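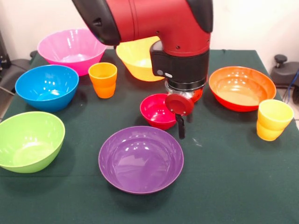 # Plastic tableware

Plastic tableware is the group of bowls, cups, plates and serving pieces molded from plastic and used for eating, drinking and preparing food. The term usually covers pieces meant to be washed and used many times. Thin throwaway cups and plates are generally treated separately as disposable tableware.

Bowls and cups are the most common pieces. They are light, they seldom break when dropped, and they are often sold in strong colors such as pink, blue, red and orange. They are used in homes, schools, camps and picnic areas, and as mixing or sorting containers in craft rooms.

## Forms

### Bowls

Most plastic bowls are round, with a foot or a flattened base and a rim wide enough to grip. The walls may be smooth and deep, as in a soup or cereal bowl, or flared outward, as in a salad bowl. Some flared bowls have lightly faceted sides, a style borrowed from pressed glass. The facets stiffen the wall and hide small scratches.

Sizes run from small dipping bowls, which hold a few spoonfuls of sauce, to large serving bowls. Makers often use the same outline for several sizes so that the pieces fit inside one another.

### Cups and tumblers

A tumbler is a cup without a handle. Plastic tumblers are nearly always wider at the top than at the base. The taper lets the cup come off its mold and lets several cups be stacked. Many have one or more horizontal ridges on the side, which give the fingers a hold and can keep stacked cups from jamming together.

Cups with handles are less common in plastic, since the handle makes the mold more complicated and takes up room on the shelf.

## Manufacture

Nearly all reusable plastic bowls and cups are made by injection molding. Pellets of plastic are melted and forced under pressure into a closed metal mold. The part cools, the mold opens, and pins push the piece out. A small mark at the center of the base often shows where the plastic entered.

The usual materials are:

- **Polypropylene**, which is slightly flexible and stands up well to hot food
- **Polystyrene**, which is stiff and can be given a bright gloss, but cracks more easily
- **Melamine resin**, which is hard and heavy and is pressed in a heated mold instead of being injected
- **Acrylic and similar clear plastics**, used mainly for tumblers and pitchers

The material often can't be told from looks alone. Many pieces carry a resin code or a maker's mark on the underside.

## Color

Color is added to the plastic before molding, so it runs through the full thickness of the wall. Scratches therefore show less than they would on a painted surface. Translucent pieces change in appearance with thickness: a tumbler may look yellow near the rim and a deeper orange toward the base, although it was made from one batch. Other shaded pieces are deliberately molded or sprayed in two tones.

The inside and outside of a bowl can also look different. Light falling into the bowl is reflected from wall to wall, and a blue or pink interior may seem paler than the exterior under a ceiling lamp.

Mixed-color sets are popular with families, as each person can be given a color. They are also used to teach young children color names and to practice matching, stacking and sorting by size.

## The Trudis line

One small regional line, Trudis, was produced by the housewares firm Ullberg. It was drawn by the designer Colleen Ouellet and consisted of 3 bowl sizes and one tumbler, each offered in 6 colors. The largest bowl had flared sides, while the smaller ones were plain and rounded.

The first run came to 2,000 boxed sets, of which 1,885 were sold. The remainder went to summer camps. Loan Bạch later reworked the tumbler with a lower ridge after complaints that the cups stuck together in the stack. Sets with the earlier tumbler are marked "Prosser" on the base, after the molding shop that made them – later ones carry only the Ullberg name.

Collectors disagree about the order in which the colors were introduced. Sang La's price guide places orange and pink in the first group. Kha Trịnh gives blue and red instead.

## Care and use

Most pieces can be washed by hand in warm water with a soft cloth. Scouring pads dull the gloss and leave fine scratches that hold stains. Tomato sauce, turmeric and beet juice are the usual causes of staining in light-colored bowls.

Whether a piece can go in a dishwasher or microwave depends on the material. Melamine should not be microwaved, and polystyrene may warp in hot water. A symbol on the base normally gives the maker's advice.

Bowls are best nested with the largest at the bottom. Tumblers can be stacked once they are fully dry; trapped water forms a seal and makes them hard to pull apart. Running warm water over the outer cup will usually loosen it.

Cracked or deeply scratched pieces are generally retired from food use. Many end up holding buttons, beads or paint brushes, or are kept outdoors as sandbox toys.

## See also

- Disposable cup
- Melamine dinnerware
- Mixing bowl
- Tablecloth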